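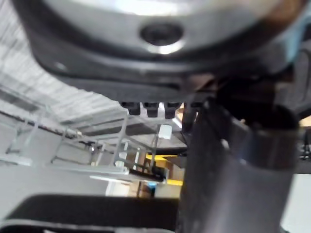 Blick von unten auf das graue Gehäuse, dahinter Regal und Decke

Tipps aus der Gemeinschaftswerkstatt: Den Roboterarm von unten pflegen

Stand: 2018-01-03

Liebe Mitbastlerinnen und Mitbastler, zwischen den Jahren war in der Werkstatt endlich einmal Ruhe, und ich habe mir mit einer großen Kanne Tee vorgenommen, was man sonst gern vor sich herschiebt: die Unterseite unseres Arms. Von oben wischt ja jeder mal drüber, von oben sieht man auch jeden Fingerabdruck! Aber darunter sammelt sich der Staub von Monaten, und bei uns wird nebenan gesägt und geschliffen, da könnt Ihr Euch vorstellen, was im Dezember zusammengekommen ist. Ich schreibe einfach auf, wie ich es mache, vielleicht hilft es jemandem, der zu Hause etwas Ähnliches baut.

Vor dem Putzen

Stecker ziehen, und zwar richtig, nicht nur den Schalter umlegen. Danach warte ich, bis am Netzteil kein Lämpchen mehr leuchtet, und hole mir in der Zeit Lappen, Pinsel und Taschenlampe zusammen. Wenn Euer Arm ohne Strom absackt (unserer tut das, ganz gemächlich, aber er tut es), dann stützt ihn vorher ab. Ich nehme dafür einen Holzklotz mit einem Stück Filz darauf, eine zusammengerollte alte Decke geht genauso gut. Und bitte nicht mit dem Kopf darunter, solange er nicht sicher aufliegt.

Das gewölbte Gehäuse

Die große graue Schale hat einen seidigen Glanz, und den möchte ich gern behalten. Also kein Scheuermilch, kein Stahlwolle-Versuch, auch nicht »nur ganz leicht«. Ein weiches Baumwolltuch, lauwarmes Wasser, ein Tropfen Spülmittel, gut auswringen, fertig. Mein Messbecher fasst 500 ml, und so viel Wasser reicht für den ganzen Arm und hinterher noch für die Werkbank. Unten am dicken, leicht gerundeten Rand bleibt das Tuch gern hängen, da fahre ich lieber mit einem trockenen Pinsel entlang, immer in dieselbe Richtung.

Die runde Vertiefung mit dem silbernen Rand ist bei mir ein Fall für das Wattestäbchen. Trocken! Wer da hineinsprüht, weiß nie, wo die Flüssigkeit am Ende landet. Druckluft aus der Dose benutze ich dort auch nicht mehr, sie pustet den Schleifstaub bloß tiefer hinein. Ein kleiner Staubsauger mit aufgestecktem Strohhalm (mit Kreppband abgedichtet) leistet da viel bessere Dienste.

Die kleinen dunklen Laschen

Direkt unter dem Rand sitzen drei davon nebeneinander, und man übersieht sie leicht, weil sie fast schwarz sind. Kauko Hakala hat mir dafür seine alte Zahnbürste mit den abgeschnittenen Borsten vererbt, und seitdem nehme ich nichts anderes. Nicht daran ziehen, nicht daran hebeln, nur bürsten. Wenn etwas klemmt, leuchtet erst mit der Taschenlampe von der Seite hinein.

Gelenk und Armrohr

Am dunklen Kragen oben am Arm setzt sich der feine Staub mit Vorliebe fest. Ich lege ein Tuch einmal ganz herum und ziehe es hin und her, so wie man Schuhe poliert – das macht sogar ein bisschen Spaß. Öl kommt bei mir von außen keines daran. Was einmal klebt, sammelt den nächsten Staub nur umso schneller, und dann steht man in ein paar Wochen wieder da.

Kabel und Schrauben

Wenn man schon einmal dabei ist: alle Kabelbinder anschauen. Zu stramme schneide ich auf und ersetze sie durch Klettband, das ich von einer alten Šimek-Rolle abschneide. An jeder Biegung lasse ich eine gute Handbreit Luft. Die Schrauben bekommen nach dem Nachziehen einen feinen Strich mit dem Lackstift, über Kopf und Gehäuse hinweg. Ist der Strich beim nächsten Mal versetzt, hat sich etwas gelöst. In unserem Werkstattheft steht die Runde alle 11 Wochen, und ich gebe zu, dass es auch schon länger gedauert hat.

Rundherum

Schaut auch, was in der Nähe im Regal steht. Kartons geben erstaunlich viele Fasern ab, wenn man sie ständig herauszieht und zurückschiebt. Kleinteile kommen bei mir in die Hemell-Dosen mit Deckel, und die Lappen in einen eigenen Eimer, damit keiner mit dem Holzöllappen über das Gehäuse geht (ist passiert, war keine Freude).

Zum Schluss abstützen wegnehmen, Klotz und Decke wegräumen, Werkzeug zählen, und dann den ersten Lauf ganz langsam fahren, mit der Hand am Notaus. Wenn es dabei schleift oder knackt, gleich wieder aus und noch einmal nach den Kabeln sehen. Wer ein besseres Mittel gegen Leimspritzer kennt als meinen Fingernagel, schreibt mir bitte einen Zettel ans Brett neben der Tür!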